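Stomstead Kitchen Corner: The Gallery

They asked me to write the introduction to this page because I was the one at the meeting who said it was a waste of a wall outlet. Fair enough. I'll put down what I think and you can look for yourselves.

The background, for those who don't come to Stomstead on weekdays: the old kitchen corner closed in February when the range was taken out, and since then the studio has run on cold sandwiches and a kettle. Yvonne Ellwood proposed a proper snack station with a table, a microwave, a supply of mugs and a shelf for people's dry goods. The quote from Pisareo for a built-in unit came to $239 before anyone had talked about delivery. Yvonne's version, bought piece by piece, came to $199. I was told this was a bargain. A bargain compared to what is the question I asked, and I'm still asking it.

Some of my objections have been dealt with. The ones that haven't are below, mixed in with everything else, because I was told I could write this however I liked.

The microwave

A white countertop Midea. I wanted something smaller. Yvonne wanted something people could get a dinner plate into, and Ashley Treloar sided with her, and that was that. I'll give them the looks of it. It has rounded corners and an off-white finish with a little cream in it, and it doesn't shout at you from across the room the way the black one at Birden does.

What I don't buy is the idea that everybody will wipe it out after use. I've shared kitchens for most of my working life. At Birden they had a sign, then a bigger sign, then a sign with a drawing on it, and the inside of that oven still looked like the floor of a pizza place. We've been promised a rota here. I'd like to see a rota that lasts past the first Tuesday somebody is in a hurry.
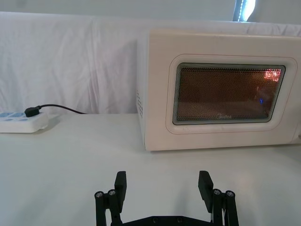 My other complaint is about timing. Three minutes on full power is what people punch in for everything, soup or rice or half a muffin, and then they walk off and get talking. If you're heating something, stand there. It won't kill you. Kelly Dunmore says I'm being a scold about this. Kelly also once left a bowl of chili in the old one over a long weekend, so I'll take her view for what it's worth.

The power

A white power strip with light blue accents by the sockets, set toward the back of the table, and a thin black cable running along to the microwave. I raised this one at the meeting and I'm raising it again. A microwave ought to have an outlet to itself. I've read the leaflet that came with ours and I have read leaflets for other ones, and I've yet to find one that cheers you on for using an extension.

Ashley's answer was that the wall outlet is in the wrong place and that moving it means an electrician. Yes. It does mean an electrician. I'd have spent the money there first and on mugs second. Until it's sorted out, please don't plug the kettle in alongside, and please don't treat the spare sockets as a charging point for your phone.

The cloth

White, hung behind the table in loose folds. Shirley Wragg put this up to make the corner look finished, and I admit it does look better than what's behind it, a patch of wall with three different paints on it. My doubts are practical. White cloth near food is white for a week. It also hangs close to the back of an appliance that needs air, and the little grid of vent holes on the side is there for a reason. Shirley has agreed to pin it back on that side if it starts to drift. I'll be checking.

I'd have painted the wall. A can of the leftover stuff from the hallway would have done it in an afternoon, with nothing to launder afterward.

The table

White again. Somebody has a theme going. The surface cleans up well enough, I tried it with coffee and with mustard before I'd agree to anything, and the mustard took two goes. There's been talk of a mat under the microwave. I can't see what a mat does apart from collect crumbs in a second location, but if Elsie Dunmore wants to bring one from home I'm not going to stand in the doorway.

Leave some clear space beside the door for putting hot things down. This was my suggestion and it's the only one that was adopted without an argument.

The light inside

Warm, orange-brown, quite pleasant through the mesh of the door window. Elsie says it makes the corner feel like a home kitchen. I think that's asking a lot of a bulb. I'll grant that it's useful to see in, particularly with porridge, and anyone who's cleaned up after porridge will know why I bring it up.

What's still missing

The shelf. We were going to have the shelf from the start, it was in Yvonne's first plan, and now it's coming "after we see how the table works out." I've heard that kind of sentence before. The Haworth studio was going to get a second sink on the same terms and they're still washing brushes and forks in the same one.

The mugs have been ordered, a box of 6. There are more of us than that on any working day. I've said I'll bring my own and I suggest you do too, with your name on the bottom in something that doesn't come off.

And a trash can with a lid. I don't know why this has to be argued for. Food waste in an open bin, in a warm room, with a cloth hanging over it.

Verdict, such as it is

I used it last week for a bowl of leftover lentils. They came out hot at the edges and cold in the center, so I stirred them and gave them another minute, and then they were fine. The corner is easier to use than I expected and I've told Yvonne so. I still think the outlet should've come first. If you agree, say it at the next meeting, because I'm tired of being the only hand up.

Complaints about the rota go to Ashley. Complaints about this page can come to me, and I'll probably agree with half of them.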